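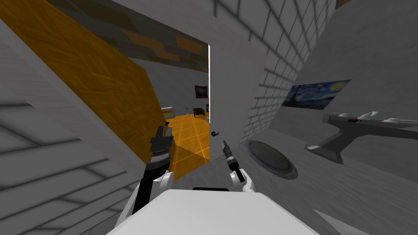 Simulated view from the robot's own camera, with its right gripper just below the lever handle of an open door.

CLULLODVILLE -- Avinero today released the findings of its review into a door-handling fault in the control software of its Rasstead two-armed service robot. The company has suspended all door tasks on robots in customer buildings until a corrected version is approved.

The fault was reported in July at a customer site in Clullodville. A Rasstead unit pulled open an interior door and did not release the lever when its balance sensor reported a tilt. The robot kept its grip for 40 seconds, leaned against the door and came to rest at an angle in the doorway. Staff used the emergency stop. There were no injuries, and damage was limited to the handle and one wrist joint.

Engineers then repeated the task in simulation, using furnished rooms with a range of wall and floor finishes. In 2,000 trials the robot failed to let go in time on 80 occasions. The review traced the fault to a rule that gave the grip command priority over the balance alarm.

"The alarm worked and the arm ignored it," said Sheyla Betancur, director of product safety at Avinero. "We should have found this before the robot was placed in a working building, and we apologize to the customer and its staff."

Under the corrected software, a balance alarm opens both grippers at once and stops the arms. Testing on physical robots will take place at the company's Krūmiņa laboratory, where 10 units have been set aside for the work.

"Door tasks will stay switched off until those tests are complete and have been checked by an outside reviewer," said Babak Ghasemi, head of engineering. "Other functions are not affected."

Customers do not need to take any action. Those who have seen a robot hold on to a handle after an alarm -- even briefly -- are asked to report it to their Avinero service contact.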